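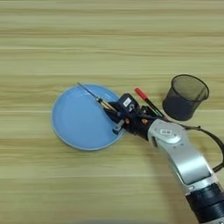

工单 112：抓着画笔往盘子里落，笔尖位置总是飘

设备：桌面单臂工位，Vidier 控制器，两指夹爪，Braltov 任务软件
提交日期：2020年12月7日
状态：已处理，观察中
优先级：中
标签：夹爪、线缆、工具坐标、重复精度

问题描述

先说一下现象吧，免得后面看记录的人一头雾水。这个工位的活儿很简单：夹爪从黑色网格笔筒里把画笔取出来，送到浅蓝色圆盘上方，往下点一下，再抬起来。前面几个月一直跑得挺好的，我都快忘了它的存在了。结果这阵子开始闹脾气，笔尖落到盘子上的位置一次一个样，有时候偏左，有时候偏上，最过分的一次直接戳到盘沿上，把盘子推出去老远。

软件那边一个报警都没有！Braltov 的日志里每个点都是“到位”，看着比谁都乖。所以我一开始真的往视觉定位上怀疑了好半天，后来才发现方向跑偏了，白白重标了一遍相机，下面都会写到。

马克笔（红帽黑杆那支）也在同一张桌上，是另一个任务用的。拿马克笔跑同样的轨迹，偏差小得多，这一点当时没太当回事，回头看早该抓住的。

复现步骤

1. 上电回零，等手臂热机。
2. 加载“取笔—落点”任务，速度用默认值。
3. 手动把画笔喂给夹爪，夹在木柄上，露出前半截。
4. 连续跑 69 个循环，每次在盘子上方停一下，人眼对着盘心看笔尖。
5. 把跑偏的循环号记下来。

我这边的结果：前面一小段都正常，之后越来越飘，停下来重新夹一次又恢复正常，再跑又开始飘。“重新夹一次就好”这句请记住，后面要考……好吧不考，但是真的很关键。

处理记录

第一条。重标相机

上面说了，先怀疑的视觉。拿标定板重新跑了一遍手眼标定，残差跟旧的没什么区别，新旧两套参数来回切，落点一样飘。旧参数我还是留着了，文件名后面加了 old，别删。

第二条。查工具坐标

Vidier 的示教器里把工具坐标调出来看，数值跟我本子上抄的一致。又做了一次尖点校验，让指尖从几个不同姿态去对同一个点，手臂本体没毛病，重复得漂漂亮亮。到这里基本可以排除关节零点跑掉的可能，我松了口气，要是零点丢了可就得拆盖子了，我一点都不想拆盖子。

顺便吐槽一句，示教器上那个校验页面藏得也太深了，“设置”里面套“工具”，再套“高级”，每次都要找半天。

第三条。查桌面

有人可能会问是不是桌子在晃。我也想过。桌面是从 Plolwood 买的那块浅色木纹的，条纹从左到右横着走，其实挺适合拿来当参照，我就挑了一条颜色深的纹路当基准线，让手臂停在上方，用手压桌角，看指尖和纹路的相对位置。没看出动静。底座螺栓顺手按对角顺序又紧了一遍，都没松。

盘子底下贴了防滑垫片，这个之前没有，是这次加上的。盘子自己会溜的话，再准的手臂也白搭。

第四条。盯着夹爪看

终于看对地方了！我把速度降下来，蹲在桌边，脸凑得很低（急停就攥在手里，手臂动的时候别学我凑那么近，拿手机支在旁边录也一样），看笔尖点下去的那一下。看到第三遍的时候发现，笔尖一碰盘面，整根画笔在指垫之间轻轻转了一点点。抬起来以后它不会自己转回去，于是下一个循环带着这点角度继续点，再转一点点，积少成多，就飘了。

这也解释了马克笔为什么没事：杆粗，指垫贴得住。画笔的木柄细，又是圆的，两片指垫夹上去接触面就那么一条线，稍微有点力矩就打转。

拆下指垫看了看，夹持面磨得发亮，用手指摸滑溜溜的，新的那副摸起来明显发涩。换上备件柜里那副新的，包装袋上写着 Wiegand，装的时候注意指垫有方向，带倒角的一边朝外。我第一次装反了，夹爪合不拢，吓我一跳。

第五条。夹持力

换完垫子再跑，好了很多，但跑到后面还是有一点点转。打开夹爪的参数页，夹持力设的是 3 档，我翻了下以前的备注，是当初怕夹坏木柄调低的。提到 5 档，木柄上没有压痕，画笔也不转了。再往上我没试，没必要，而且那个木柄我看着也心疼。

注意一下，这个参数是跟着任务走的，不是全局的。马克笔任务那边我没动，还是原来的值，别顺手一起改了。

第六条。线缆

这个算是意外收获。蹲在那里看夹爪的时候，我顺便看到手腕那边出来的黑色线缆，从手臂上部拱出一个弧，往右边绕过去，绕到银灰色臂杆的后面。平时这个弧挺自然的，可是手腕转到取笔姿态时，弧会往笔筒的方向扫过去。网格笔筒很轻，蹭一下就挪位置，笔筒一挪，取笔时夹到的部位就不一样，露出来的长度也跟着变。所以落点飘有两个来源，叠在一起才那么难看懂。

处理办法：

手腕转到两个极限位置，各看一次线缆余量，确认没有绷紧再扎带固定。扎带别勒死，能用手指推着滑一点的程度就行。
弧顶放低了一些，笔筒往远处挪，让开弧扫过的范围。
笔筒底下贴双面胶，取笔点重新示教。

接头那里我也摸过，插得很牢，没有松动。弯折处的外皮没有发白开裂，这次不换线。

第七条。任务里加了一步

光靠硬件我还是不太放心，就在 Braltov 里加了个小动作：取到画笔之后，先到一个固定的停靠点，松一点点再夹紧，让木柄在指垫里坐正，然后再去盘子上方。停靠点有个小 V 形槽托着，不用担心笔掉下去。节拍稍微长了一点，这个任务不赶时间，我觉得值。

落点高度也往上抬了一丢丢，原来的点下得太狠，笔尖都压弯了，难怪会打转。现在刚好碰到盘面就停。

验证

改完以后又跑了一轮 69 个循环，中间不停机、不重新夹，笔尖全部落在盘心那一圈里面。第二天早上冷机又跑了一轮一样的，也没问题。马克笔任务跑了几遍，一切照旧。

我知道有人会说要跑得再久一点，可以，我把它挂在观察清单上，到一月再看一次指垫磨损，到时候在本工单下面补一条。

留给后来人的几条

指垫摸着发滑就换，不要等它报警，它不会报警的。备件在柜子第二层，用掉了记得补登记，我上次去拿的时候差点没有了。

擦指垫用干的无尘布就可以，千万别喷清洁剂！我见过喷完之后滑得像抹了油一样的，夹什么掉什么。

换过指垫以后，夹爪要重新做一次开合行程学习，入口在 Vidier 的夹爪页面最下面。不做的话，位置反馈会差一截，判断“有没有夹到东西”的时候容易误判。

画笔换新的要看木柄粗细，细的那种得重新确认夹持力。笔杆上的金属箍别夹进去，又硬又滑，夹在木柄上就好。

桌面上没用到的东西，放的时候看一眼手臂的影子会扫到哪里，影子扫过的地方多半手臂也会经过，这个土办法我用了很久，挺灵的（正式的当然还是看软件里的干涉区，别只信影子）。

动手拆指垫之前，先把手臂停到维护位，示教器切手动，夹爪断气断电按柜门上的顺序来。这条写在最后，做的时候请放在最前面。

追加备注

有同事在下面问能不能干脆换成带凹槽的指垫，槽正好卡住笔杆。我问过供应商了，有现货，但是凹槽垫夹马克笔会夹不稳，两个任务就得来回换垫子，太折腾。先维持平面指垫，如果以后画笔任务单独占一个工位，我再申请换。

相机参数那个 old 文件，有人已经来问能不能清掉了，再等等，等一月复查完我自己删。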